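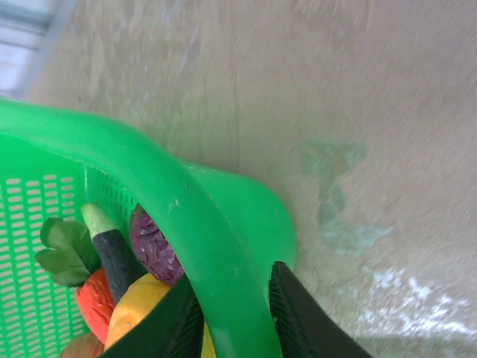

How many pieces of play food does a preschool shop corner need?

Enough to fill one basket. Anything past that ends up under the radiator, according to the woman who has run the pretend grocery at the Buvimton play center for longer than she cares to work out, and who agreed to talk to me about it on the condition that I sit on one of the small chairs.

I sat on one of the small chairs. My knees were level with my notebook. She took the other one with the ease of a person who has not owned a full-height chair in years, and she kept sorting as we talked, a pile of plastic produce on one side of her and a pile of plastic cake on the other.

"People think the shop is about the cash register," she said. "They all donate cash registers. I have a closet full of cash registers. What children want is to put things in a basket and then take them out again."

The baskets are the kind with a big arched handle and slots in the sides. She has strong views on the slots. Solid baskets collect crumbs, sand, and on one occasion a quantity of real yogurt. With slots you can hold the thing under a tap and most of your problems go down the drain. The handle matters more than I would have guessed. A thin one digs into a small arm, and a child whose arm hurts puts the basket down in the doorway, where it stays until an adult finds it with a shin.

"Fat handle, rounded, no seam on the underside," she said. "I run my thumb along it before I buy. The man at the store thinks I'm strange."

The center opened its shop in a March, with a folding table and a bag of odds and ends from a yard sale. There was a good deal of fried egg in it. She bought the first proper set from Zedatetti, whose catalog she still keeps in a drawer, the corners turned down. It cost her nearly 30 dollars, and she remembers feeling reckless about it.

I asked what was in it.

"Eggplant," she said. "Everybody's first set has an eggplant. I have never met a three-year-old who eats eggplant, but they'll fight for the pretend one. It's a good shape. It's a telephone, it's a hammer, you can put it to bed."

Cabbage does well too, particularly the purple sort, which gets carried around under one arm like a football. The yellow vegetables cause debate. She has heard the same item sold across the counter as a pepper, a lemon and a banana within a single morning, and she does not correct anybody. "If they've paid for a lemon, it's a lemon," she said. Leafy things are the weak point of the stock. Leaves get chewed, and leaves get pulled off whatever they were attached to and then go into business for themselves as salad, hats or money.

Money, I should say, is not standardized in the shop. On the day I visited, a bead was worth one cabbage and a sock was worth everything.

She has a rule about sets, and she gave it to me in the voice of someone who has repeated it to a lot of well-meaning grandparents. Do not buy the giant one. A company called Mendes used to send her a flyer for a tub of 84 pieces, and one year she gave in. "I thought, well, we'll be rich. It lasted a morning. They tipped it on the floor and walked away from it. You can't play shop in a landfill."

So the tub went up on a high shelf and she now brings things down a basketful at a time. Each basket gets something long, something round, something with leaves on, and a couple of bright things to fill in around them. She mixes up the colors, having learned that a basket of all green vegetables will be ignored by every child in the building, much as it would be at dinner. Every few weeks the whole load goes back up and another comes down, and the returning eggplant is greeted like a cousin home from sea.

"They forget they ever had it," she said. "I wish it worked with my own closet."

Cleaning is the part parents ask about most. She does it in the big sink, with dish soap and a nail brush for anything with a bumpy surface. Bumps hold dirt. The smooth pieces need only a wipe. Anything hollow gets squeezed first, over the sink and away from the face, and if what comes out is gray, the piece is thrown away without a ceremony. Everything then dries overnight on a towel. She used to dry it in a heap, in the basket, and would prefer not to discuss what happened to the corn.

Scuffs she leaves alone. A handle that has been dragged along a brick wall will show it, and she has given up on the various creams and sponges people recommend. A crack is another matter. Cracked plastic pinches, so a cracked basket goes straight out, even if it is somebody's favorite, and it is always somebody's favorite.

I had come with a question about wooden food, which some of the parents at Buvimton would like to see more of. She sighed and moved a cupcake from one pile to the other.

"It's lovely. It looks lovely. I have some from Fostis and it's beautifully made. Then somebody throws a wooden turnip." She let me imagine the turnip. The wooden pieces now live in the quiet room, where the throwing arm is less exercised, and the shop itself remains plastic.

Did she think there was anything educational in it? I felt I had to ask. She looked at me with some pity. There is sorting, she said, there is naming, there is waiting for your turn behind a person who is buying one strawberry very slowly. She once had a visitor with a clipboard who wrote down 200 words on the subject of the strawberry transaction alone. But mostly she thinks they like being in charge of the groceries, a job they see done every week from the seat of a cart with no say in the matter.

The shop closes at lunch. Closing is a job the children are supposed to do, and to my surprise they did it, after a fashion. The trick she has settled on is to ask for one kind of thing at a time. "Tidy up" gets her nothing at all. "Who can find me something purple" gets her a stampede. Last in are the small items, strawberries and so on, which slip down between the bigger ones and save her hunting for them later.

She hung the basket on its hook, looked into it, and took out a shoe.

"That's not ours," she said, and put it on the counter next to the till, where it had a price on it by the time I got my coat.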